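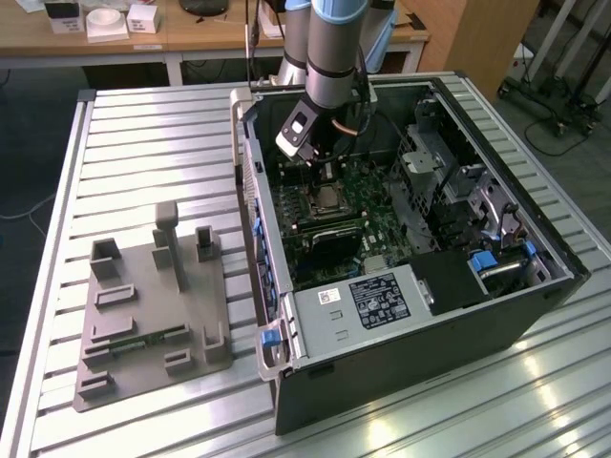

Home > Power > Battery Backup > Manuals > Section 4

Section 4: Replacing the Battery Pack in the Jaltska Standby Supply

Reading time: 4 minutes

This section covers removal and replacement of the sealed lead-acid pack in the Jaltska desk-side standby supply. The pack is made up of two 12-volt batteries joined in series and taped together. It is replaced as one unit. Do not replace a single battery of the pair.

CAUTION: A charged pack can deliver a very high current if its terminals are shorted. Remove rings and metal watch bands. Use a screwdriver with an insulated shaft.

4.1 Before you start

1. Save open work and shut down all equipment fed by the supply.
2. Hold the front button until the status light goes out.
3. Unplug the supply from the wall outlet, then unplug the load cords from the rear panel.
4. Check the part label on the new pack. Packs sold under the Pudon name have the same connector and may be used. Packs for the older Westden cabinet are taller and will not let the door close.

NOTE: A new pack that has been on the shelf for more than six months should be charged in the supply before it is relied on. See 4.3.

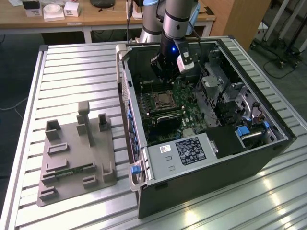

Can the pack be changed while the supply is running?

Only on models with a service switch behind the front door. On all other models the output drops as soon as the pack connector is opened, so shut down the load first.

4.2 Removing and fitting the pack

1. Lay the supply on its left side on a flat, dry surface.
2. Remove the two door screws. Slide the door toward the rear panel and lift it off.
3. Pull the gray connector apart by its housing. Do not pull on the wires.
4. Grip the pull tab and slide the pack out. The pack is heavy. Keep one hand under it as it clears the cabinet.
5. Look over the empty compartment. White or green deposits on the metal mean the old pack has leaked. Do not fit a new pack until the compartment has been cleaned and is fully dry.
6. Slide in the new pack with the tab facing out.
7. Push the connector together until it clicks. A small spark at this point is normal and does no harm.
8. Refit the door and both screws. Tighten by hand only.

CAUTION: Do not use a pack with a swollen or cracked case. Do not charge it to see if it recovers.

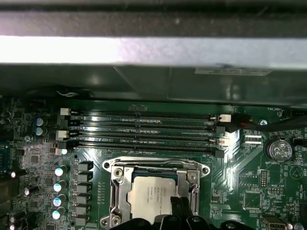
Photo: Oddsson

4.3 First charge and reset

1. Stand the supply upright and plug it into the wall outlet with no load attached.
2. Leave it to charge for 14 hours. The amber light stays on during the charge and turns green when the pack is full.
3. Hold the test button until you hear two beeps. This clears the battery age counter.
4. Reconnect the load and press the test button once, briefly. The supply runs from the pack for a few seconds and then returns to line power.

If code 121 shows after the test, the connector is not fully seated. Repeat step 7 of 4.2. If the code comes back, the pack is faulty or is the wrong type.

4.4 Disposal

Tape over both terminals of the old pack and take it to a battery recycling point. Most stores that sell car batteries will accept it. Do not put it in household trash.

Previous | Contents | Next

Comments

Guido Caruso
Step 3 of the reset needs a longer press than I expected. Let go too soon and it runs the normal test, and the counter stays where it was.

Syafiqah Latuheru
Does the amber light blink on anyone else's unit during the first charge? Mine blinked for the first hour or so and then went steady.

Guido Caruso
Same on mine in October. It turned green overnight and has passed every test after that.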